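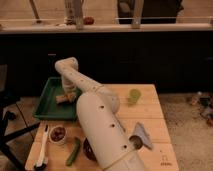 A table task under way, with the arm's gripper pointed down into the green tray.

Table Task Rules: Frequently Asked Questions
Rasbridge site
Last revised 04/05/2022

These answers cover the arm stations at Rasbridge. The mobile carts have their own page. If a rule on your station card is stricter than what you read here, follow the card.

Who do these rules apply to?
Anyone who runs an arm, sets out objects, or steps inside the floor tape while an arm has power. That includes visitors from Drallby and contractors who are on site for a single day.

Do I need training before I run a session?
Yes. You need the station course and 2 supervised sessions. The course is good for one year. If it runs out, you may still set out objects with the arm powered down, but you may not start a task.

What do I check before I power up?
Check that the emergency stop is within reach of where you will be standing and that it is not buried under a cable or a coat. Press it once and confirm the arm will not move. Release it, then look over the arm for loose covers. Look at the table last. Anything the arm could knock off should either be part of the task or be moved.

How many objects can be on the table?
There is no fixed number. The task sheet lists what belongs there, and extra items are allowed if the sheet is marked "cluttered." A cluttered table can have bowls, cups, a cloth, a brush, food items and so on. Keep the path between the pick point and the place point clear at the height the gripper travels.

Can I use real food?
Yes, if the sheet calls for it. Bring in fresh items the same day and throw them out at the end of the shift. Food that has been on a station is not to be eaten, even if the gripper never touched it. Do not put station food in the kitchen refrigerator.

What about glass?
No glass on the table. Use plastic cups and trays. Glass kept elsewhere in the room must be out of the arm's full reach, which is drawn on the station card.

Are liquids allowed?
Only for tasks marked "wet." Those need the drip mat and the sealed wrist cover. All other cups and bowls must have no liquid in them.

May I reach in and fix an object that fell over?
Not while the arm is live. Pause the task, wait for the status light to go steady, and then press the emergency stop. Pausing alone is not enough. A paused arm is still holding its position under power and can move if the software resumes. Once you are back outside the tape, release the stop and restart from the home position.

What if the object fell on the floor?
Leave it there until the task ends, unless someone could trip on it. Small parts on carpet are easy to miss, so walk the floor around the table before you sign out.

How fast can the arm move?
Use the slow setting for any new task and for any task with a person inside the room. The normal setting may be used after ten clean runs in a row on the slow one. The fast setting is locked. Ask for it in writing and say why you need it.

Do chairs have to be moved?
A chair may stay next to the table if it is outside the tape and no one is sitting in it while the arm is live. Operators stand.

Does someone have to watch the whole time?
Yes. One trained person must have eyes on the arm whenever it is powered. If you need to leave, even for a minute, power it down. Watching through a camera does not count.

Which form do I use to report a problem?
Form 733 covers contact with the table, dropped objects that broke, and stops you did not ask for. Form 2994 covers any contact with a person, including light contact that left no mark. Send either one before the end of the shift. You will not be asked to show that the arm was at fault.

Can I swap the gripper fingers myself?
You can change between the fingers kept at your station with the power off. Honkanen pads have to be fitted by the maintenance desk, and the arm needs a new grip test afterward.

Where are task records kept?
In Mirudex, under the station number. Enter the task name, the speed setting, the object list and any stops. A failed pick is a normal result and should be entered as one. Please do not delete failed runs.

How often are the rules reviewed?
Every October, and after any report of contact with a person. Changes are posted on this page first and on the station cards within a week.

I have a question that is not answered here.
Ask the maintenance desk at Rasbridge before you run the task.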